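件名: [gripper-ml] Re: 透明トレイからの小物取り、爪とカメラの比較
日付: 2023-02-05

みなさま

お返事が遅くなりました。週末にまとまった時間が取れたので、聞かれていた件をひととおり試しました。長いです。先に書いておくと、かなり面白かったです!

> 透明なトレイに入った白い円筒を平行グリッパで取らせようとしています。
> 不透明な箱のときは問題なかったのに、トレイを透明に替えたとたん、
> 手先カメラの深度がぼろぼろになりました。底面が抜けて、机の面が
> 底だと判定されてしまいます。そのせいで爪が下がりすぎてトレイの底を
> 突くことがあります。
>
> いま使っているのはFornovの腕とRonisの標準爪です。カメラは手首に
> 付けたKultanceの小型のものです。以前こちらの一覧で、Räsänenの
> 細い爪がよいと書いていた方がいたと思うのですが、同じような環境で
> 使っている方はいませんか。
>
> もうひとつ、円筒が二つくっついて並んでいるときの取り方で悩んで
> います。一つずつ取りたいのに、両方いっぺんに押してしまいます。
> 深度の件とは別の問題だと思うのですが、もしかすると同じ原因でしょうか。
>
> それから、爪を替えたときの手順もあまり自信がありません。

うちもほとんど同じ構成です。腕はFornov、手首にKultanceのカメラ、グリッパ本体はRonisで、爪だけをRonisの標準のものとRäsänenの細いものとで付け替えました。8月に不透明の箱で一度やったことがあり、そのときの条件ファイルが残っていたので、箱をトレイに替えて同じ手順を回しています。

まず標準爪の成績から。円筒を二つ、トレイの隅の近くに置いて、片方だけを取って外に置く、という動作を100回やりました。取れたのは59回です。8月の箱のときは失敗を探すほうが大変だったくらいなので、だいぶ落ちます。失敗の中身は大きく分けて、底に爪が当たって保護停止になるもの、隣の円筒を一緒に押してしまうもの、それからトレイのふちを円筒の側面と勘違いして何もないところで閉じるもの。最後のが思ったより多くて、ログを見ながら声が出ました。

深度の話は、おっしゃるとおり底面が抜けます。うちの机は明るい色の木なので、透明な樹脂ごしに木目がそのまま見えていて、ステレオの対応点が木目のほうに乗ってしまうんですね。つまり「底が見えていない」状態のときより始末が悪くて、自信満々に机の高さを返してきます。信頼度マップでも机の面は高い値のままです。ここは信頼度でふるいにかけても救えませんでした。

逆にふちの丸まっているところと、底のでっぱりの線は、光が当たると強く光って、そこだけ手前に飛び出した点群になります。照明の向きを変えると飛び出す場所も動きます。ということは、同じ置き方でも昼と夜で把持計画が変わるわけで、ブラインドを閉めるだけで失敗の種類が入れ替わるのを見たときは、ちょっと感動しました(困るんですが)。
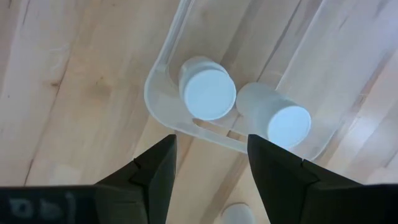
爪をRäsänenの細いものに替えたら、手先カメラのハンドアイキャリブレーションはやり直す必要がありますか?

カメラのブラケットとグリッパ本体に触っていなければ、ハンドアイの行列はそのまま使えます。更新するのは爪先の位置(TCPのオフセット)と、衝突判定に使う爪の形状モデルの二つです。

これは私も最初、念のためと思って毎回全部やり直していました。やり直しても害はないものの、チェッカーボードを出して姿勢を回して、とやると約40分かかるので、爪を行ったり来たりさせる比較には向きません。いまは爪先を基準ピンに軽く当てて高さを読むだけにしています。ピンに当てる前に速度を落とすのを忘れないでください。私は忘れて、ピンのほうを曲げました。

では、Räsänenの爪の話です。

第一印象は「先が細いって正義だな」でした。円筒どうしがほとんど触れているような置き方だと、標準爪の先はどうしても隣の側面に乗り上げます。細い爪だとその隙間に片側が入るか、入らないまでも隣を少しずらすだけで済む。押してしまう失敗がはっきり減りました。数をきちんと出せる回数はまだ回していないので、今日のところは感触だけです。

ただし弱点もあって、細いぶん接触面が狭く、円筒を斜めにつまむとくるっと回ります。白い円筒の側面が少しすぼまった形をしていると、閉じるにつれて上に逃げることもあります。標準爪はここがしっかりしていて、いったん正しい位置で閉じてしまえばまず落としません。なので、位置決めさえうまくいくなら標準爪、位置決めが怪しいうちは細い爪、というのが今のところの私の使い分けです。

細い爪の先に薄いシリコンシートを貼るのも試しました。回るのはかなりおさまります。代わりに、離すときに貼り付いて、置いた円筒が爪と一緒に少し持ち上がってからぽとっと落ちる、という新しい癖が出ました。開く前にほんの少し下に押す動作を入れるとましです。シートの材質を替えればもっとよくなりそうで、ここはまだ遊びがいがあります。

二つ並びのほうのご質問について。深度と同じ原因かと書かれていましたが、うちのログを見るかぎり、半分くらいは関係していそうです。白くてつやのない面が隣り合うと、境目は細い影の線だけになります。この線がKultanceの内蔵深度だと埋められて、二つの円筒がひとつの横長の塊になるんです。塊の中心に向かって爪を下ろすので、両方を押す。高さの問題とは別の場所で、やはり深度が悪さをしています。

対策としては、分割をカラー画像側でやるようにしました。やっていることは単純です。

・丸い上面を楕円として当てはめ、ひとつずつ中心と傾きを出す
・その中心まわりの深度だけを使って上面の高さを決める
・底の高さはカメラから求めず、トレイの寸法から決め打ちにする
・下降の下限は、決め打ちの底から少し浮かせた値で固定する

三つ目がいちばん効きました。底を測るのをやめた、というだけの話なのですが、これで保護停止はぴたりとなくなりました。トレイの種類が増えたら困るやり方だとはわかっています。でも種類が変わるたびに寸法を一回測るほうが、毎回だまされるよりずっと楽です。

四つ目の下限は、制御器側の設定でもやれます。Fornovのコントローラには作業領域の下限を平面で持たせる機能があるので、アプリ側のバグで変な値が出ても、そこで止まってくれます。アプリと制御器の両方に入れておくのをおすすめします。ただ、制御器側の下限はフランジ基準なのか爪先基準なのかが画面からわかりにくく、爪を替えたときにTCPを更新し忘れると、爪の長さの差がそのまま出ます。爪ごとに設定名を分けておいて、切り替えたら必ず読み上げる(本当に声に出す)という原始的な運用にしています。

トレイの隅に寄った円筒は、まだ苦手です。丸まった角の壁と円筒の間に爪が入る余地があまりないので、壁に平行に爪を向けて、円筒を挟む向きを変えてやらないといけません。把持角の候補を細かく刻んで、壁と爪の形状モデルが重なるものを捨てていけばいいのですが、その壁が透明で見えないわけです。これもトレイの寸法と、画像から拾ったふちの線を合わせて位置を出すことにしました。ふちは光の筋になって写るので、線としてはわりと拾えます。光の筋が深度では敵で、カラーでは味方になるのが楽しいところです。

カメラの取り付け角についても少し。手首に付けているので、近づくほど爪の先が画面に入ってきて、最後の数センチは爪の間から対象を見る形になります。うちでは少し寝かせた角度にしていて、爪と円筒の位置関係が最後まで見えるのは助かるのですが、寝かせるほど樹脂の表面での反射は強くなります。真上に近い向きで一枚、寝かせた向きで一枚撮って、上面の中心を両方から出して突き合わせる方法がいまのところ安定しています。タクトは当然のびます。急がない作業なら気になりません。

もしKultanceの設定をいじる時間があれば、自動露出を切ってみてください。黒い爪が画面に大きく入ってくると露出が持ち上がって、白い円筒の上面が飛びます。上面が飛ぶと楕円の当てはめがふちの反射に引っ張られる。露出を固定して、円筒の白がぎりぎり飛ばないところに合わせるだけで、当てはめの失敗がぐっと減りました。爪は真っ黒につぶれますが、爪の位置は関節角からわかっているので見えなくて構いません。

学習のほうに興味がある方もいると思うので書いておくと、今回の試行で手先カメラの画像が3,859枚たまりました。楕円の当てはめ結果を仮の正解にして、変なものだけ手で直しています。深度は保存していますが、底面まわりは信用しないでください。整理がついたらこの一覧に置き場所を流します。標準爪と細い爪が混ざっているので、どちらの爪かはファイルとは別の表に書いておきました。

まだやっていないこと:

・つや消しのスプレーをトレイにかけて深度だけ見直す(洗うのが面倒で後回し)
・細い爪で標準爪と同じ回数を回す
・机の木目を無地のシートで隠したときとの比較
・吸着パッドとの比較。上面が平らなので普通に吸えそうな気がします

三つ目は簡単なので、どなたか同じような環境の方が先にやってくれたら大歓迎です。模様のない下敷きにすると対応点がなくなって、今度は正直に「わからない」と返してくれるのか、それともふちの反射だけが残るのか。私は前者に賭けています。

それと、元の投稿の方にひとつ質問させてください。爪が底を突いたとき、止まるのは力の閾値でしょうか、それとも位置偏差でしょうか。うちは位置偏差で止まっていたので、トレイがけっこうたわむまで押していました。力のほうで早めに止められているなら、その値を知りたいです。グリッパ込みの重さを入れ直した後の値だとなおありがたいです。

細い爪の固定ねじは、付属の長さだと標準爪のときより一段浅くしか入りません。締めたつもりでも揺れるようなら、まずそこを見てください。うちではこれに気づくまでの分のデータを全部捨てました。

次は細い爪の回数をためてから、また投げます。

--
透明物と格闘中の者より
gripper-ml 一覧への返信は全員宛てになります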